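7 min read

4.2 Gripper comparison

Two end effectors were compared on the same arm: the parallel-jaw Hodusar unit with flat rubber pads, and the Skokau soft gripper with two curved fingers. Arm controller, speed limits and camera placement were held constant. Each gripper ran 210 pick attempts, split evenly across 14 objects, with the table layout reset by hand after every attempt. Closing force on the Hodusar was fixed at 10 N. The Skokau has no force setting – only closing travel was limited.

The Hodusar gave more repeatable contact on boxes and other flat-sided items. On fruit it tended to roll the object before the pads settled, and four apples were bruised badly enough to be replaced. The Skokau left no marks that we could find, but its fingers need side clearance, and this matters when the target lies inside a container. Approach angle therefore had to be planned against the container rim as well as the object. Fig. 4 gives the view used by the Rezaei controller in the basket task.

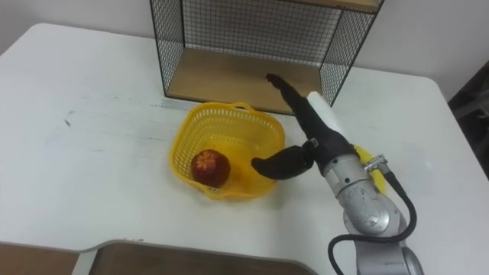 Photo: Ourania Stamatopoulos / Flurnirmont

Fig. 4. Soft two-finger gripper at the yellow basket, with one apple inside. One finger is over the right rim; the wire-mesh shelf unit stands behind.

From this viewpoint the arm and gripper hide part of the table to their right. Objects placed there were scored from a second, fixed camera.

We use cookies to improve this site. Accept | Settings

© Flurnirmont | Contact | Back to top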